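Work, Automation and the Shop Floor
Week 5 notes: the dispensary counter

I'm typing these up from what I said on the day, plus the bits I forgot to say, so forgive the wandering. If you missed the session, read these first and then the Tasano reading, which makes more sense once you've got the counter in your head.

Where we left off. Last week was the big stuff: warehouses, conveyors, the palletizers at Spanos. Everybody likes those because they're loud and you can see straight away what the machine took over. A person used to lift the sack, and now an arm lifts the sack. This week I want to go small. I want to talk about picking up a bottle of softgels and putting it where it belongs, and about the people who have done that for a living for years and who, if you ask them what their job is, will hardly mention it.

That last point matters more than it sounds. When I did my visits to Betia (the pharmacy group, for those who came in late this term) I started every interview with the same question: what do you do all day? And I got back "I help customers," "I check prescriptions," "I deal with the insurance people." Fine. Then I stood behind the counter for a morning and watched, and a huge part of what they do all day is handle boxes. They take boxes down, turn them around to read them, set them on the counter, line them up, put half of them back. It's so ordinary that it drops right out of the story they tell about their work. Keep that in mind when you write your own interview questions! If you only ask, you'll get the respectable half of the job.

Why small handling is hard to automate

A palletizer has an easy life in one respect, because its sacks are all the same sack. A pharmacy shelf is a zoo. You've got round bottles, square bottles, flat cartons, long cartons, blister packs that bend, tubes that roll, and the supplier changes the packaging twice a year without telling anyone. Some of it is shiny and some of it is see-through, and both of those are a pain for a camera.

So for a long time the answer was the cabinet. You load everything into a big closed machine, each product in its own slot, and it spits out what you ask for. Betia put those in at their bigger branches years ago. They work. But somebody has to load the cabinet, and somebody has to deal with everything that won't go into it, and that somebody was the same assistant as before, now with a new chore and a beeping door.

What's newer, and what the reading is about, is the hand. Fingers with joints, a thumb, an arm behind it, working at an open table where the products are just lying there among each other. Cumel has been trying this in its back rooms, at sorting tables where returned and misplaced stock ends up.
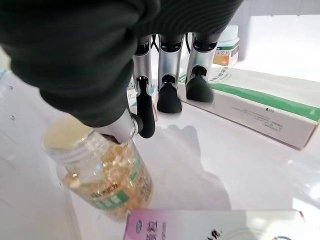
Now, the engineers will talk to you about grip force and finger placement until the cows come home, and it's interesting, I enjoyed it. For this course, though, I'd like you to look at the table as a workplace. Who set it up? Who decides what goes on it? Who gets called over when something falls on its side and rolls? Each of those is a task, and each of those tasks belongs to a person, whether or not it's written in anybody's job description.

What changed for the staff

I'll go through what I heard at Cumel in the order it came up, which isn't a tidy order.

The first thing people talked about was standing. Sorting used to be a standing job, a couple of hours at a stretch, and nobody misses that part. The older assistants in particular were happy to hand it over. One told me her knees had voted for the robot before she had.

Then, pretty quickly, came boredom. This surprised me, since I'd expected sorting to be the boring job and watching to be the nice one. But when you sort, you're moving, you can chat, you can let your mind drift and your hands carry on. When you watch a machine sort, you can't drift, because you're there precisely for the moment it goes wrong, and you can't chat much either for the same reason. Several people described it as more tiring than doing the work. We met this in week 3 with the control room operators, so go back to those notes if it sounds familiar. It's the same problem in a smaller room.

Then there was knowledge. An assistant who sorts stock by hand learns the stock. She knows that two products have nearly the same carton, because she has mixed them up once and been told off for it. She knows which labels smudge. She notices when something that normally flies off the shelf keeps coming back. None of this is taught, it just soaks in through the hands over a year or two. If the sorting goes to a machine, where does a new assistant pick it up? I asked a manager this and got a long pause, and then, "From the others, I suppose." Which works for as long as there are others.

And last there was pace, a sore subject. The machine is slower than a practiced person. That sounds like good news for the person, and in one way it is, but a slow machine that never stops for lunch sets a rhythm of its own. People told me they felt they had to fit their breaks around its tray changes. No one had ordered them to. It had just crept in.

A few figures, handle with care

Cumel ran its own staff survey, and they let me have the summary but not the raw answers. There were 128 replies. I don't know how many forms went out, so please don't turn this into a response rate in your essays (someone did last year, and I still don't know where they got it from). Of the branches that took part, 11 had some kind of handling automation in the back room, and the rest had none.

The question I'd draw your eye to is the one on training. People at the automated branches were asked how many hours of training they'd had on the new equipment, and the usual answer was some 24 hours, spread over several weeks. Sounds decent! But when I asked what the hours covered, it was nearly all about starting, stopping, cleaning and error codes. Very little on how to divide up the work afterward, who watches when, how to swap, what to do with the time that comes free. The equipment got an introduction and the job didn't.

I'd call that the main finding, if you want one for your notes. The company planned the machine very carefully and left the work around it to sort itself out. And it did sort itself out, in a different way at every branch, depending on who had the louder voice.

Two ways of telling it

You'll find two stories in the literature and you should be able to tell both.

The first one says automation takes the dull part and leaves people the interesting part. At a pharmacy that means more time with customers, more time for advice. I did see this. At one Betia branch the assistants had used the free hours to set up a proper corner for people managing several medicines at once, and they were proud of it, and rightly so.

The second one says the dull part was holding the job together. It was the part where you rested your head, trained the newcomer, caught the odd mistake, talked to your colleague about her weekend. Take it out and what's left is all front counter, all talking, all day, and people go home wrung out. I saw this too, and less than a mile from the other branch.

I don't think you have to pick. What I'd like you to do is work out what was different between the two places. My own hunch is that it comes down to who was in the room when the layout was decided, and how early - but it's a hunch, and the Tasano chapter argues against me fairly well. They think it's mostly staffing levels.

A word on vocabulary

Please be careful with "replaced." In the essays from December I read it on nearly every page, and half the time it wasn't clear what had been replaced by what. A person? A shift? A movement of the hand? Say which. "The sorting of returns moved from assistants to a machine, and assistants now supervise it" is longer, yes, but I can tell what happened. Same goes for "freed up." Freed up for what, and who says so?

For next time

Read the Tasano chapter, the whole thing including the appendix with the shift diaries. The diaries are the best part and they're short.

Then pick a job you've done yourself, paid or not, and write a page on the handling in it. What did you pick up, put down, turn around, carry from here to there? Stacking chairs counts. So does a summer of folding sweaters. Mark the bits you'd happily give to a machine, and next to each one note what else was going on while you did it.

Bring it on paper if you can, we'll be swapping them around the table. Anyone who couldn't get the chapter to open, send me a note and I'll mail you the scan, it's a bit crooked but you can read it.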